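Board Recovery Line, Gresholm Site
Progress report to the Tasora fund
Period ending 12/4/21

Intake. The site received 2,620 used computer motherboards against a planned 2,000. Most came through the Mykhailiuk collection contract. Boards with cracked or burned circuit layers were set aside at the door and are not counted in the figures below.

Sorting. Boards are now grouped by socket type before bench work. The earlier method, by supplier, left mixed trays and slowed the checks. The change was made in October.

Bench work. Over 325 boards have passed inspection of the memory slots and CPU socket. A further 200 are waiting for replacement retention levers – Morkano has quoted for these, and the order is not yet placed. Boards with swollen capacitors go straight to metals recovery.

Spending is within the approved budget. The second magnifier lamp was bought under the small tools heading.
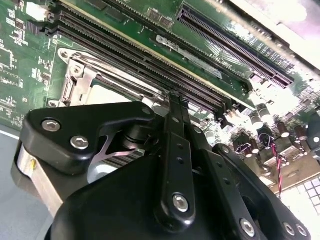 Report by Uliana Prokopenko | Checked by Larysa Vakulenko

The green board has its memory slots in one bank, with a long expansion slot parallel to them and a white label between. Labels of this kind stay on until the board is logged. The metal frame at the CPU socket is checked for bending, and the lever for its hook.

Next period: place the lever order, clear the waiting boards, and agree a storage limit with Mykhailiuk.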